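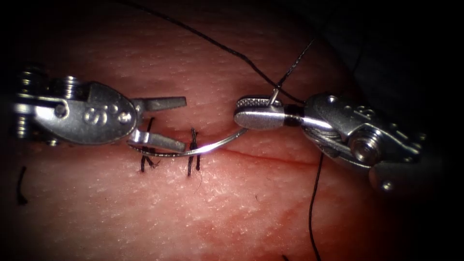 On Tuesday evenings the lights stay on late in the basement of the engineering building at Clestenau. The suturing club meets there from half past six, and the room is usually full before the kettle has boiled.

The club has 14 members. Most are studying mechanical engineering, a few are medical students, and one is doing a degree in textiles. They share a pair of surgical robot arms and a supply of practice pads, and they spend the evening learning to close a cut.

A pad starts with a straight slit. The student sits at the console and works both arms, passing a curved needle from one side of the wound to the other and tying off each stitch before starting the next. These are interrupted stitches, each one knotted and cut separately, so a bad one can be taken out without losing the rest.

"Everyone wants to talk about the needle," says Shanthi Kodikara, who started the club in her second year. "The needle is the easy bit. Thread is what makes people swear. It goes over the arm, under the arm, round the wrist, and you have to know where all of it is before you pull."

Her first knot took her 10 minutes. She still has the pad, in a sandwich bag in her desk.

There is no sense of touch at this console. A student who pulls too hard feels nothing and has to judge the tension by watching the edges of the cut. Leobardo Aguirre, a technician in the department, makes new members tie knots by hand on a shoelace before he lets them sit down. He also makes them practise letting go, with the jaws wide open and well clear of the thread.

The engineers have a second job. Under a project they call Curirell, they are writing software to let the arms place a stitch without a person at the controls. It can find the slit and choose where the needle should go in. Tying the knot is still done by a student, and Kodikara expects that to be true in August, when the club takes its work to the student contest at Ditavton.

Teams there get one pad and are marked on spacing, knots and how well the edges meet. Clestenau came 3rd last time. Huenchumán won, and Aguirre thinks they deserved to. "Their spacing was better than ours," he says. "We rushed the last 2."

The club packs up at nine. Used pads go in a box by the door, and new members are told to take one home and look at it.

Filed under: Students, Robotics, Clubs and Societies

Comments (3)

marg_t: My daughter does embroidery and would be very good at this. Is it open to sixth formers?

Pellow: Would have liked more on the software. How does it find the cut if the pad is a different colour?

DJ Hartnoll: The shoelace trick is how I was taught as a vet student. Still works.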